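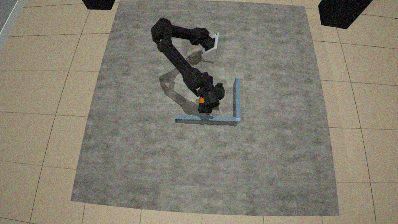 The Stenura Robotics Club has moved its arm project into simulation for the fall term, and members are now working on the second of the year's assigned tasks. The first task asked students to bring the arm to a fixed point and hold it there. The second involves a right-angled guide made of two blue bars, and the end of the arm must be brought in over the inside corner without touching either bar. The rendered workspace, with its gray mat set on a tiled floor, will stay the same for all remaining tasks so that results can be compared from one month to the next.

Students work in pairs, and each pair writes its own motion plan. Every plan is run overnight on the department server and the logs are returned to the pair by the following afternoon. As of this issue the club has completed 2692 simulated runs, of which 293 ended in contact with the guide. Faculty adviser Barrett Park has asked that the contact runs be kept and reviewed – several pairs had been deleting them – and a shared folder has been set up for this purpose.

Ignacio Bellamy, a junior in mechanical engineering, has agreed to lead the review sessions. These will be held in the Esposito Building, Room 2, beginning at 4:30 p.m. Members are asked to bring one log they are able to explain and one they are not. Pairs who have not yet submitted a plan for the second task may still do so, but their work will not be counted toward selection for the spring team.

The spring team will represent the school at the Brovel Student Automation Challenge. Entries for the Challenge are judged on accuracy, run time and the quality of the written report. Last year's report was marked down for missing units in two tables, and Mr. Park will hold a short session on report format in November.

New members are welcome through the end of the term. Prior programming experience is helpful but is not required. Students who wish to join should leave their name and class year at the engineering office – the sign-up sheet is kept at the front desk.

Last updated: November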